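Search tickets
Enter part number or keyword Go

Drolgate 2.4 turbo: hesitation at 4000 rpm after intake swap
April. Posted by workshop desk

Reported problem

Car came in with the Nigam intake kit fitted by the owner. Pulls fine to 4000, then goes flat for a second or two and picks up again. No warning light. The owner had already been told by the kit seller that the engine computer "needs to learn" and that 60 miles of mixed driving would clear it. He has done a lot more than 60 miles. I have never seen a flat spot drive itself away and did not expect this one to.

Step 1. Read codes

One stored code for airflow out of range, no count of how often. Cleared it. It came back on the second pull. Sornness phone support says this code is "common and can be ignored." Common, fine. I'm not ignoring it.

Step 2. Smoke test

Smoked the intake from the air box forward. Small leak at the lower coupler, where the clamp was sitting half on the bead. Reseated and tightened. Retested, no smoke. Road test: same flat spot, same place. So the leak was real and it wasn't the fault, or not all of it.

Step 3. Swap the sensor

Fitted a known good airflow sensor from our own Drolgate. No change. Put the original back. The seller's second suggestion was a new sensor, sold by the seller.

Step 4. Boost and fuel logs

Fuel pressure steady through the whole pull. Boost steady. Airflow reading drops hard at 4000 while the other two stay put, and an engine can't swallow less air at the same boost and revs without something else moving. The reading is wrong, then, with two different sensors.
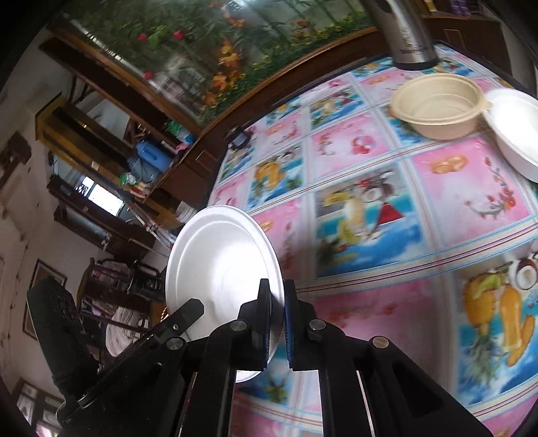

Step 5. Look at the housing

Measured the kit's sensor housing against the stock one. The Nigam tube is wider, and the sensor sits right after the bend with no straightener screen. The box says "100% plug and play." Refitted the stock housing with the rest of the kit left in place. Flat spot gone on 16 pulls out of 16.

Status

Left open. Seller now offers a Flostton tune to correct the scaling. That might fix the average reading, but I don't see how a tune fixes turbulent air at the sensor. Owner is keeping the stock housing for now. Will update if anyone sends a before and after log instead of a dyno sheet with no labels on it.

Recent tickets
Drolgate 2.4: rattle on cold start, heat shield
Flostton coilovers: front knock over speed bumps
Sornness scan tool drops connection at idle
Nigam catch can: oil in the wrong hose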